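Sorting (household)

Sorting is the act of putting things with other things of the same kind. It is among the oldest of household chores and one of the few that can be done sitting down. The term covers the arranging of buttons, screws, cutlery, mail and socks, as well as the longer and more bitter business of deciding what counts as the same kind.

Methods

Most household sorting follows one of 2 plans. In the first, the sorter settles on the groups beforehand and labels a container for each. In the second, the sorter tips everything out and lets the groups suggest themselves. The first plan fails when an object turns up that fits no label. The second fails at dinnertime, when the table is needed.

Color is the favorite basis for sorting among children and among people who own many books. It is quick, pleasing to look at and of little help to anyone looking for a particular book. Size is preferred for nails and screws. Sorting by use is generally held to be the most sensible approach and is the least often finished. 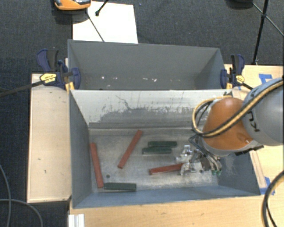 The leftover group, known as "miscellaneous" or "odds and ends," appears in nearly every system. In a kitchen it takes the form of a drawer. Guides to tidying have long advised against it, usually in a chapter that goes on to recommend a small basket for items without a home.

Regional customs

In the hill town of Flikstead, sorting is traditionally done in November, after the garden tools are brought in and before anyone can think of a reason to go outside. Jars are washed, lids are matched to them, and the lids that match nothing are kept for another year. The town museum holds a collection of 2947 such lids. Its catalog lists them by diameter, apart from 4 that are oval and have a page to themselves.

In Bavora the custom is to sort in pairs, one person picking up and the other ruling on where each thing goes. The roles are meant to be exchanged every hour. Local accounts differ on whether this has ever happened.

Equipment

Muffin tins, egg cartons and ice cube trays remain the standard equipment. The Skernen tray, a shallow wooden box with 3 compartments, was sold by mail order for many years and is still found at yard sales, typically full of unsorted screws.

See also: Drawer; Jar; Lost sock; Yard sale

Page last edited October 31, 2022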